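Pemasent: Meldungen zur Vergabe von Sportveranstaltungen

Stand: Di., 8. Oktober
Pflege: Attila Vida
Sprache der Texte: Deutsch

Inhalt

Pemasent enthält mehr als 2.000 kurze Nachrichtentexte über Bewerbungen um Laufveranstaltungen, Hallenturniere und Radrennen. Erfasst sind Ausschreibung, Zuschlag, Einspruch und Rückzug. Der größte Einzelfall ist die Hallenrunde in Gellalach mit 77 Texten, darunter der Streit um die zweite Ausschreibung im Februar.

Felder

id -- laufende Nummer, bleibt über alle Versionen gleich
titel -- Überschrift wie veröffentlicht
text -- Meldung ohne Bildunterschriften
ort -- Austragungsort, bei Bewerbungen der vorgesehene
phase -- ausschreibung, zuschlag, einspruch oder rueckzug

Aufbereitung

Die Rohtexte wurden mit Zidex eingelesen und von Dubletten befreit. Agenturfassungen, die sich nur im Vorspann unterscheiden, zählen als eine Meldung. 200 Texte haben 2 Personen unabhängig voneinander nach Phase eingeordnet; bei Abweichungen gilt die Einordnung von Wallin.

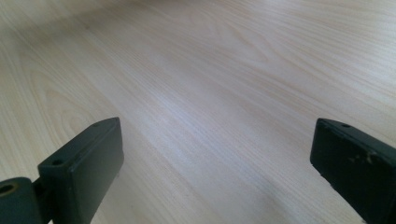 Bekannte Lücken

Einsprüche sind unterrepräsentiert, weil viele Lokalredaktionen nur den Zuschlag melden. Das Feld ort ist bei älteren Radrennen oft leer. Personennamen stehen unverändert im Text -- wer die Daten weitergibt, muss das selbst prüfen.

Korrekturen bitte mit id und Quelle an Attila Vida.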